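Blue desk lamp leaving glare on a white board - worth buying a diffuser?
7 comments

Felicja Żak
I've got a glossy blue desk lamp with a bell shade, standing on a big white board on top of my wood-grain desk. The Zundport diffuser clip gets recommended everywhere and I'm not convinced it does anything a sheet of baking paper wouldn't. 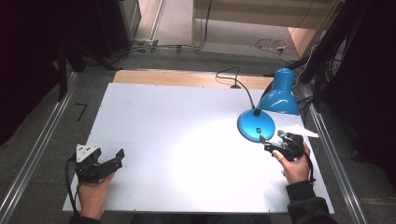

I'd also like to know if the board itself is the problem. The seller calls it "low glare", but they all say that. Colour matters to me, so I don't want a yellow bulb.

Share

Dudek
Buy the clip, mate. Works great.
2 shares

Rustance
Works great on what? I had one and it came loose by Friday. Keep paper away from a hot bulb too. Try tilting the shade at the wall first - costs nothing - and wipe the board before you blame it, as smudges show up badly under a low lamp.

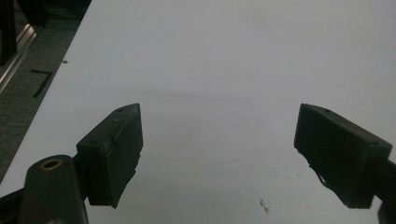

White surface with a small brownish smudge near the bottom.

If tilting doesn't help, a matte desk mat in grey will. I'd ignore "low glare" on any label.
969 views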